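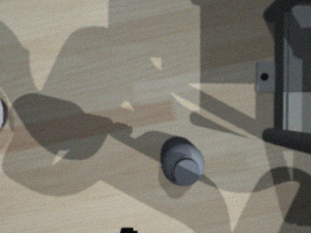 # アーム2本の予算、見積もりのどこを見ればいい？(小さい工房、初導入)

**nejiyama**

急ぎです。4月に社内の締めがあって、それまでに金額を出さないといけない。

うちは金属小物の仕分けと箱詰めをやってる小さい工房です。人手が足りなくてロボットアームを2本入れたい。シミュレーションで配置を詰めてる段階で、現物はまだ何も買ってません。

Nirnuraから来た見積もりが税抜612万円。内訳がこれまたざっくりで、

- アーム本体、コントローラ込み(2本分)
- グリッパ
- 取付プレート
- 「立ち上げ支援一式」163万円

「一式」の中身が書いてない。聞いたら「現地調整と教育です」とだけ。そういうもの？？

あと作業台。営業さんは「台はお客様手配で」と言うんですが、今ある木の天板で足りるのかどうか。アームの自重と動いたときの反動、どのくらい見ておけばいいのか見当つかず。脚を補強するか台ごと作るかで金額がかなり変わる。

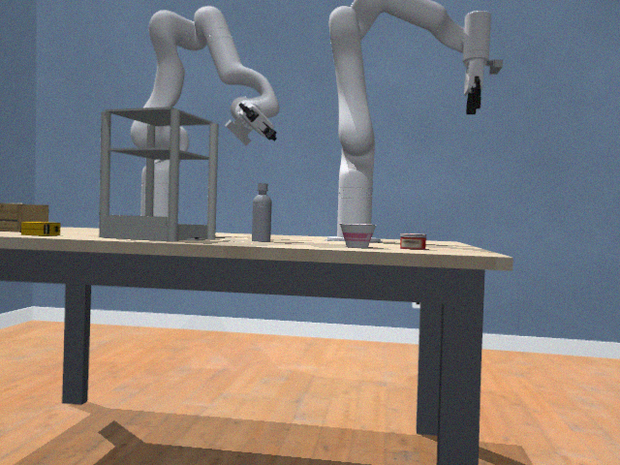 台の上に直接1本、もう1本は台の奥に別の架台で、という案も社内で出てます。奥に置くと棚の裏から手を回すことになるので、届く範囲が減るんじゃないかと。でも天板の手前は空けたい。人も触るので。

聞きたいこと

- 立ち上げ支援163万は相場なのか。値切れるのか
- 2本同時に買うか、1本入れて様子見てからもう1本か
- 台の費用はどう見積もるか
- 見積もりに載ってないけど後で絶対いるもの

上司には「600万台で収まる」と言ってしまってます。まずいですかね。追加で出せてもそんなに余裕なし。よろしくお願いしまう。

---

**kado_maru**

まずいです。たぶん収まらないです。

本体の値段はどこから買っても大きく変わらないので、差がつくのは周り。うちはMikušの代理店経由で入れましたが、後から出てきたのは次のへん。

- 電源工事。コンセントの系統を分けろと言われた
- 非常停止ボタンと配線。本体付属の分だけだと人の立つ位置から届かない
- グリッパの指。付属の指で掴めないワークが必ず出る
- 予備の指とケーブル
- 年間保守。初年度だけ無料で、次の年からの額が見積もりに入ってない
- リスクアセスメントの書類。自分で作るか頼むか。頼むと別料金

支援一式は、まず日数で割ってもらってください。現地何日、遠隔何日、教育何人まで、再訪問は含むか。一式のまま発注すると「それは範囲外です」が始まる。値切るより中身を書かせる方が効きます。うちは教育を二人から一人に減らして、その分を再訪問に回してもらった。結局再訪問の方をよく使った。

2本同時か段階か、は段階を推します。1本目で掴み方と箱の置き方が決まるまで思ったより時間かかるので、その間2本目が寝ます。ただし見積もりは2本で取っておいて、2本目の価格の有効期限を書いてもらう。期限が短いと意味ないので最低でも次の期まで。

あと配置の話。 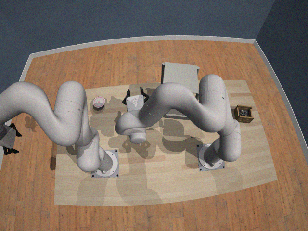

アームの根元どうしの距離は、あとから変えるのが一番高くつきます。プレートの穴を開け直して、配線の長さ変えて、プログラムも座標とり直し。うちは1回やって、業者の出張費まで払いました。なので穴を余分に開けたプレートを最初から頼むか、レール式の架台にするか。レールは高いです。余分な穴なら大した額じゃない。

届く範囲はカタログの最大リーチで見ないこと。伸びきった姿勢だと手首の向きが自由にならないし、可搬も苦しい。だいぶ内側で考えた方がいい。奥置き案は、棚を動かす可能性があるならやめた方がいいと思う。棚を動かすたびに干渉チェックやり直しです。

台は木でもいけるけど、揺れる。揺れると位置が出ない。鉄の架台を近所の鉄工所に頼むのが一番安かったです。

---

**tokumei_417**

中古はダメなんですか？Pustavskaの中古で同じようなの見たことあります。値段は忘れた。保証ないけど。

---

**yuka_denki**

上の方の中古はおすすめしません。コントローラの世代が違うとグリッパがつながらないことがあって、変換の部品代で結局…。立ち上げ支援も中古だと受けてくれない業者が多いです。

私は設備側の人間なので場所と床の話だけします。長くなったらすみません。

予算表を作るとき、「本体」「手先」「台と床」「電気」「安全」「人」の行に分けて、それぞれに見積もり済みか未見積もりかを書く欄を作ってください。未見積もりがいくつ残ってるかで、上司への言い方が変わります。今の質問文だけ見ると、見積もり済みは本体と手先と支援だけ。残りは空欄。つまり612万は総額ではなくて、途中経過の数字です。「600万台」は早めに訂正した方がいい、今なら傷が浅い。

予備費は本体価格に対して何割、とかではなく、未見積もりの行ごとに高めの仮の数字を入れて足す方が説明しやすいです。私は前の職場で、17行ぐらいの表を作って通しました。細かいと怒られるかと思ったら逆に早く通った。
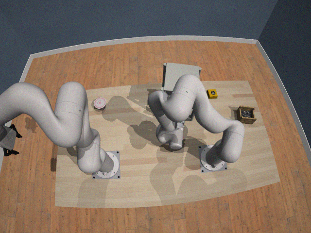 設置面積は台の大きさで申請しないでください。これで失敗した職場を見ています。配置を考えるときはアームの根元ばかり見てしまうんですが、左のアームは台の外、床の上まで張り出してますよね。その下の床にも物がある。ここは通路として数えられないし、物置きにもできない。安全柵かエリアセンサを入れるなら、張り出した先からさらに余裕を取って囲うことになるので、柵の長さ=お金が増えます。右端寄りの木箱も、灰色の小物を山のまま入れておくなら、ばら積みから掴む話になります。カメラと認識ソフトの費用が別に要る。パーツフィーダーで並べるか、人が並べるか、箱の仕切りで済ませるか。ここの選択が一番金額に響くと思います。Nirnuraの見積もりにカメラの行がないのが気になりました。

あと根元のプレート。四角いプレートをボルト止めする形なら、天板の厚みと裏側の当て板を先に決めないと。木の天板にそのまま締めると、しばらくしてゆるむことがあります。裏に鉄板を当てるだけでもだいぶ違う。鉄板代は知れてます。床は、木の床なら台の脚の下がへこむので、受けの板も。

2本にするかどうかは、ばら積みの件が片付いてからでいいんじゃないでしょうか。ばらを一本で掴んで、もう一本で箱詰め、という分担ならカメラは片方だけで済む可能性もあります。そこを業者に聞いて、見積もりを2パターン出してもらう。タダなので。

補助金は自治体次第。**交付決定の前に発注すると対象外**になる制度が多いので、締めに追われて先に注文書出さないように。まず問い合わせ。

---

**nejiyama**

ありがとうございます、カメラの行、本当になかったです。電話したら「オプションです」と。。。金額は来週くるそうです。

一式の内訳も出してもらいました。再訪問は含まず。kado_maruさんの通り教育を減らして回せるか聞いてます。

上司には訂正しました。嫌な顔されたけど、行を分けた表を見せたら「空欄が埋まってから持ってこい」で済んだ。柵の見積もりはPornumauに頼む予定です。エリアセンサも扱ってるとのことなので、両方で。

中古は今回は見送りまs。台は鉄工所に聞いてみます、天板の厚みこれから測る。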